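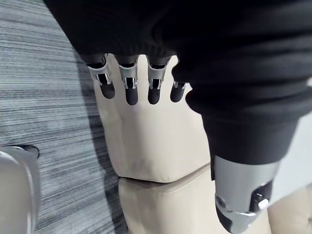

Work on the Hornton upholstery training program moved forward in October, and most of what we promised for this period is done. The second group of trainees finished the unit on seat pads and has started on chair backs. Pads are still made up in plain covers, beige like the padded piece at the start of this report, and patterned cloth waits until the spring unit. Iara Godoy teaches the morning sessions and Ermira Georgiou has taken over the evening ones.

Five trainees are enrolled. Two have asked to stay on for the advanced unit.

Spending

We have used 3000 of the materials budget, mostly on foam and thread from Fikmont. Delivery of the webbing was late, which pushed the chair frames back.

Still open

The lease on the Farouk Street storeroom has not been signed. The landlord wants four months paid up front and we would like your approval before we agree.

Next period we will finish the chair backs and order tacks and cover cloth.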